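Pisgate Handling Cell: Progress Report to Plomasora
Reporting period ending May 15, 2025

The two-handed cell at Staniforth remained in service throughout the period. Upkeep of the conveyor took up roughly 40 hours of staff time, mostly spent re-tensioning the belt and checking the rails for square. The finger joints on both hands were inspected and two were re-seated — neither required new parts.
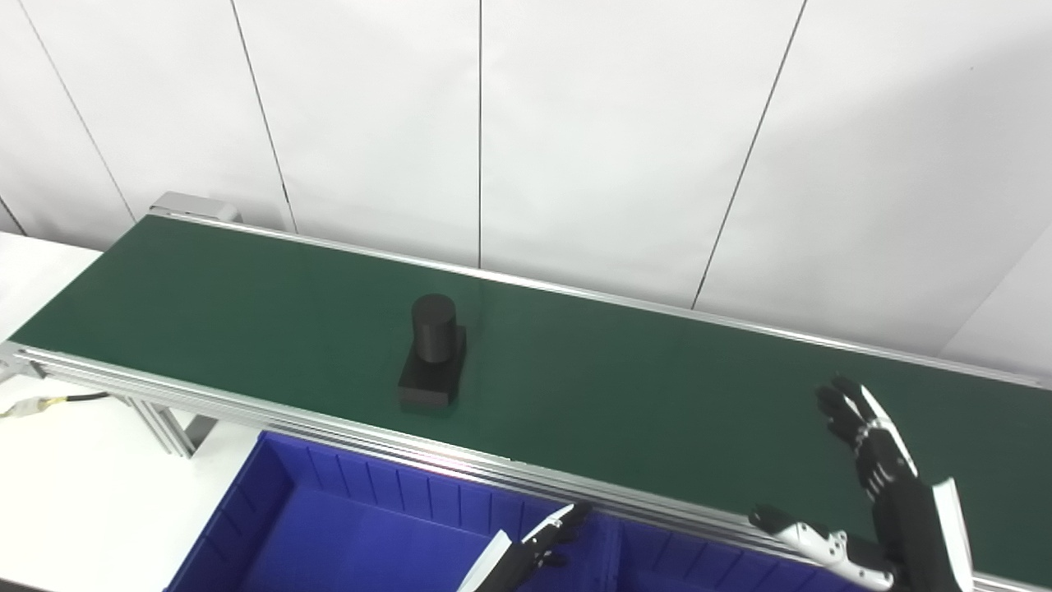
How often are the hands recalibrated?
Every six working days, and again after any joint has been re-seated.

Burnero has agreed to supply a spare belt in June. Until it arrives, the cell will run at reduced speed, and the remaining sorting trials will be moved to the next period. Spending on maintenance is within the agreed budget.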